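Piret Strazds has sold handmade goods under the name Raller since her second child started school. The shop carries felted slippers, lined drawstring bags and a stuffed hare in two sizes. She works from a back bedroom with one sewing machine, one overlocker and a steam press, and she keeps records. We spoke for an afternoon, mostly on pricing, seams and returns.

Her first product was the bag, and she still treats it as the reference item for the rest of the range.

"I timed every step of the bag before I listed it," she said. "Cutting, interfacing, side seams, boxed corners, casing, cord, press, tag. If I can't put minutes against a step, I can't price it. The hare took me a full winter to get to that point because the face is done by hand and the times were all over the place."

Her labor figure covers only the time at the table. Answering messages, photographing stock and walking to the post office go on a separate sheet and are spread across the year's sales. She doesn't recommend her method to people who have just started. For a first season, she said, it is enough to write down the start and stop time for each batch and leave the rest alone.

Batch size came up several times. She makes bags in groups of seven, a number she settled on after trying smaller and larger runs. Seven is what she gets out of one length of the canvas she buys, with a strip left over that becomes the cord stops. Larger groups meant a second length, a second pre-wash and a risk that the two pieces would shrink differently.

"Pre-wash everything," she said. "Lining too. The lining is where people skip it. Then the customer washes the bag, the outside stays put, the inside pulls up, and the whole thing puckers at the casing."

Thread is polyester for anything structural. She used cotton in the early bags for the look of it and changed after 3 of them came back with the cord casing split. All three had failed in the same place, where the casing turns under at the side seam. The fix was a change of thread, a shorter stitch and a bar tack at each end. She has had no returns for that fault since the change.

The hares are closed by hand with a ladder stitch. I asked her to go through it slowly.

She starts with a doubled length no longer than her forearm. The knot goes inside the seam allowance. The stitches run parallel to the fold, one side and then the other, and stay loose until there are five or six of them. Then she pulls, in line with the seam, until the edges meet. She repeats this to the end of the opening, makes two small knots in the same spot, and runs the tail through the body of the toy before trimming.

"The mistake is pulling upward," she said. "You get a ridge. The other mistake is one long pull at the end of the whole opening. The thread drags on the fabric, and on a loose weave it'll cut."

She tests each new fabric by closing a small pillow and hanging a jar from it overnight. The jar holds dried beans and weighs 400 grams. It isn't a certified test and she doesn't describe it as one in her listings. Her toys intended for small children go through a separate process with an outside lab, and she said that anyone selling toys should read the rules for their own state and country before listing a single item.

On materials, she buys wool batting from Lūse, a small mill run by two sisters, and most of her zippers and cord from Ziltby. She moved to Ziltby after a run of cord from another supplier bled color onto a pale lining. Every roll now gets a damp white cloth pressed against it with the iron for ten seconds. If the cloth picks up color, the roll goes back.

Her sales records are kept by item and by channel. Up to the date of our talk, 02/05/2018, Raller had sold 1,776 pieces. Bags make up most of that. Slippers are second and sell almost entirely in the cold months. She had expected the hare to do better online and worse at fairs, and found the reverse.

"People want to pick it up," she said. "They squeeze it. You can write 'firm' in a listing and it means nothing to them."

Fairs cost her a table fee, fuel and a day of production. She does two a year, one in June and one before the holidays, and shares the June table with Dace Urbonaitė, who makes ceramic buttons. They split the fee by length of table. Stock for the June fair is finished two weeks ahead. Anything not finished by then stays home.

I asked about pricing against cheaper goods. She said she looks at other shops once a year, in one sitting, and writes down the range. If her own price falls outside it, she checks her times again. Twice she has dropped a product at that point. One was a quilted pot holder with bound edges, where the binding alone took longer than the rest of the piece. The other was a baby bib with a snap closure. The snaps failed in her pull test at a rate she didn't like, and the better snaps needed a press she didn't want to buy.

Custom orders are closed at present. When they were open she took half the price up front and allowed one change after the first sketch. Most of the trouble came from names. She now has buyers type the name in a separate field and confirm it by message before any embroidery is done.

Her repair policy is short. She'll reclose any seam on a Raller piece for the cost of postage, with no time limit. The repair is logged with the fabric, the thread and the position of the fault, and the log is read before the next batch is cut. Side openings on the hare were moved to the back seam on the strength of that log.

She has no plans to hire. The next product is a lined pencil roll, now at its fourth pattern.
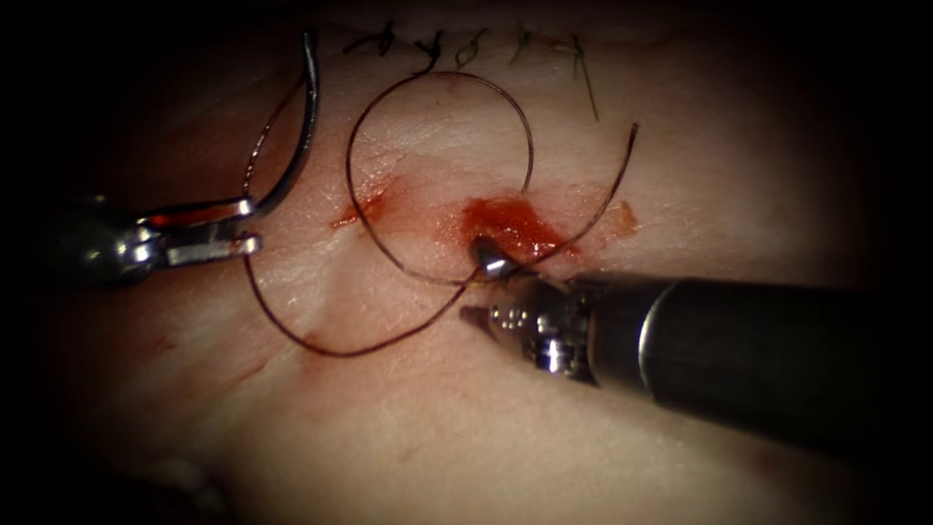

Chinyere Okafor writes that she tried the ladder stitch with a forearm's length of doubled thread and still got tangles until she switched to a single strand, waxed. She would like to know whether Piret waxes hers, and whether the two knots at the end hold in a slippery polyester without a third. She also asks for the stitch length on the cord casing, having had two bags split in the same spot.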